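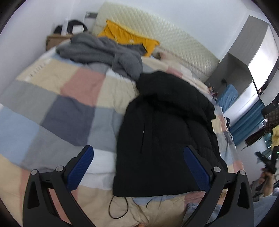 Why does a thick layer of feathers or fiber keep a person warm?

The layer holds a large amount of air in very small spaces, and air that cannot move carries heat away slowly.

Chapter 7
Heat and the Clothes We Wear

In the previous chapter we studied how heat travels through metals. In the present chapter we study materials which do the opposite work. They are called insulators, and the most common of them is still air.

Many students believe that a coat gives heat. The coat has no heat of its own to give. The body makes the heat, and the coat delays its escape. If you put a coat on a block of ice, the ice will melt later than a block without a coat. Mamta Khurana did this test with her class in Peltanard one March. The bare block weighed 566 grams at the start, and so did the covered one. After 40 minutes the covered block was clearly the heavier of the two.

Heat leaves the body in several ways. It passes by contact into the cooler air near the skin. Then, if the air is free to move, the warmed part rises and cold air comes in its place. This second way is called convection, and it is the reason why wind feels so cold. Filling materials such as down, wool and polyester fiber divide the air into small pockets, so that convection becomes very weak.

The stitching of a quilted garment keeps the filling from sliding to the bottom. Along each line of stitches the layer is thin, and there more heat is lost. Makers must therefore choose how far apart the lines should be. Section 7.2 returns to this question with the measurements of Lalit Vishwakarma.

Water changes everything. It conducts heat 24 times better than air, so a wet filling loses most of its value. Down suffers from this more than polyester does, as its clusters stick together and the pockets disappear.

Before you continue, review the meaning of the word "conductivity" in Chapter 6.

Last updated: November 19, 2020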